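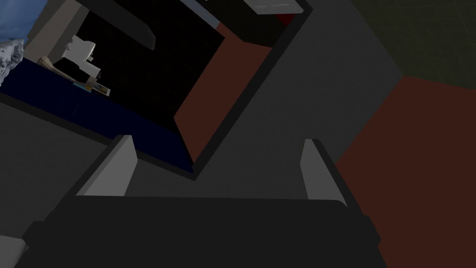

1. 引き出し・収納まわり

宿泊棟フラレル 客室・共用部 安全点検チェックリスト(コメント付き)
点検日:07/08/2025
点検者:Sioned Watkins
対象:2階の客室、廊下、共用キッチン、外階段
前回からの継続項目には「継」と付けた。判定は 良/要注意/要修理 の三つ。要修理のものは次の予約が入る前に対応すること。

1-1 引き出しが最後まで滑らかに開閉するか
判定:良
コメント:客室の分はすべて問題なし。共用キッチンの一番下の段だけ、奥で少し引っかかる。レールに砂が入っていたので掃除機で吸い、乾いた布で拭いた。油は差していない。

1-2 引き出しを開けたとき、本体が前に傾かないか
判定:要注意(継)
コメント:廊下のリネン用チェストは、上の段を二つ同時に開けると後ろ脚が浮く。壁への固定金具は届いているが、まだ取り付けていない。それまでは重いシーツ類を下の段に入れておく。小さい子どもが引き出しに足をかけて登ることがあるので、家族連れの予約がある週は上の段を空にする。

1-3 ストッパーの有無
判定:要修理
コメント:ナイトテーブルの引き出しが一つ、勢いよく引くと抜け落ちる。中に重い物は入れないでほしいが、お客様にそれをお願いするのは無理がある。交換部品はIvitzに注文する。届くまで引き出しごと外して倉庫に置く。

1-4 取っ手のゆるみ、ささくれ、角の欠け
判定:良
コメント:ねじは全部締め直した。欠けは見当たらず。取っ手のねじは締めすぎると穴が広がるので、手回しのドライバーを使うこと。

1-5 忘れ物、薬品、刃物が残っていないか
判定:良
コメント:充電ケーブルが一本あった。事務所の忘れ物箱へ。清掃担当は、退室後に引き出しを全部一度開けてから掃除を始める。閉まっているからといって飛ばさない。

2. 壁・額・掛けもの

2-1 額の吊り金具と紐
判定:要注意
コメント:階段上の額は紐が一部ほつれている。今すぐ落ちる状態ではないが、ワイヤーに替える。釘一本で掛けているものは、順に二点吊りに直していく。

2-2 ベッドの真上に重い物を掛けていないか
判定:良
コメント:前回、ベッドの上の鏡を入口側に移した。跡の穴はパテで埋めてある。色が少し違うが、塗り直しは冬の休業期間にまとめて行う。
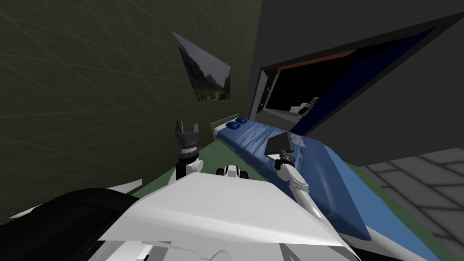 2-3 壁の浮き、ひび、湿気
判定:要注意
コメント:北側の客室の隅に、手のひらほどの湿ったしみがある。雨どいの継ぎ目の真裏なので、まず外側を確認した。継ぎ目のシール材が硬くなって割れていた。外を先に直し、壁が乾いてから内側を処理する。順番を逆にするとまた浮いてくる。

2-4 棚板の固定
判定:良
コメント:手で強めに押して動かないことを確認。共用キッチンの棚には耐荷重のラベルを貼り直した。土鍋は棚に載せず、床に近い戸棚に入れる。

3. 窓・換気

3-1 窓の鍵と開閉制限金具
判定:要修理
コメント:2階の窓は開く幅を制限する金具を付けているが、東側の客室のものが外されていた。暑い日に誰かが外したのだと思う。金具は窓台に置いてあった。元に戻したが、ねじ山がつぶれかけている。Fakhouryの工具なしでは回せないねじに替える。

3-2 ブラインド、カーテンの紐
判定:良
コメント:紐は全室で巻き取り具に掛けてある。輪になったまま垂れている箇所はなし。新しいブラインドを買うときは紐のない型にする。

3-3 換気扇とフィルター
判定:要注意
コメント:浴室の換気扇の音が大きくなった。羽根の埃を取ったら少し静かになったが、軸が減っている感じがする。7月中は様子を見る。音がまた大きくなったら止めて、交換を頼む。

4. 電気・火気

4-1 コンセントと延長コード
判定:要修理
コメント:共用キッチンで、電気ケトルとトースターが同じ延長コードにつながっていた。コードが温かかったため、その場で撤去した。ケトルは壁のコンセントに直接差す。注意書きを日本語と英語で貼った。家具の後ろを通っているコードは、脚で踏まれていないかも見ること。

4-2 煙感知器
判定:良
コメント:全部の試験ボタンを押して鳴ることを確認。廊下の一台は電池を交換した。試験の前に、滞在中のお客様には必ず声をかける。

4-3 消火器
判定:良
コメント:圧力計の針は緑の範囲内。廊下の消火器の前に掃除用具が置かれていたので動かした。ここは物を置かない場所として床にテープを貼った。

5. 床・通路・階段

5-1 つまずきやすい段差、めくれた敷物
判定:要注意
コメント:玄関マットの角がめくれる。滑り止めを裏に貼ったが、古いマットなので買い替えたほうが早い。Dridariのゴム縁のものが事務所の候補に入っている。

5-2 手すりの高さとぐらつき
判定:良
コメント:外階段の手すりを床から測って90センチ。ぐらつきなし。下から三段目の支柱に錆が出始めているので、晴れた日に磨いて錆止めを塗る。

5-3 夜間の足元灯
判定:要注意
コメント:暗くなってからもう一度歩いて確かめた。外階段の踊り場が暗い。電球は切れていないが、カバーの内側に虫がたまっている。外して洗う。

5-4 非常口までの通路
判定:良
コメント:扉は内側から鍵なしで開く。外側に自転車を立てかけないよう、駐輪の場所を案内図に書き足した。

6. 対応の一覧

すぐに:ナイトテーブルのストッパー、東側客室の窓の金具のねじ、延長コード(撤去済み、代わりの配置を確認)。
7月中:チェストの壁固定、階段上の額のワイヤー、雨どいのシール材、踊り場の灯具清掃、玄関マット。
様子見:浴室の換気扇、共用キッチンの一番下の引き出し。

部品代は合計で2,211円まで事務所の小口から出してよい。超える分は先に連絡をください。領収書はこの用紙の裏にクリップで留める。

次の点検では、今回「要注意」とした項目を先に見る。判定が変わらない場合も、空欄にせず見た日と状態を書くこと。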